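Opinion > Attention and the Road

Hands-Free Is the Wrong Test

By Nadiia Pasichnyk

Most rules on phone use behind the wheel ask where the driver's hands are. That is easy to check from a patrol car, and it says little about attention. A driver holding a phone and a driver talking through the dashboard are both following a conversation, and the second one is legal.

Conversation takes up working memory. The driver looks at the brake lights ahead and responds late, or looks at a sign and cannot recall it a minute later. Psychologists call this inattentional blindness. The eyes are on target and the processing is elsewhere.

My colleague Georges Moussa objects that passengers talk too. They do, but a passenger sees the merge coming and usually stops talking. A caller does not.

I would drop the hands-free exemption for new drivers first, for their first 300 hours on the road, and require carmakers to hold calls while the car is turning or merging. Enforcement would be harder. Call logs already exist, and they could be checked after a crash, as alcohol is now.

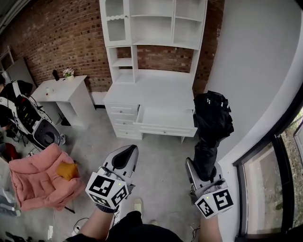
A white desk and hutch against a brick wall, with a black zippered bundle held in the right-hand gripper.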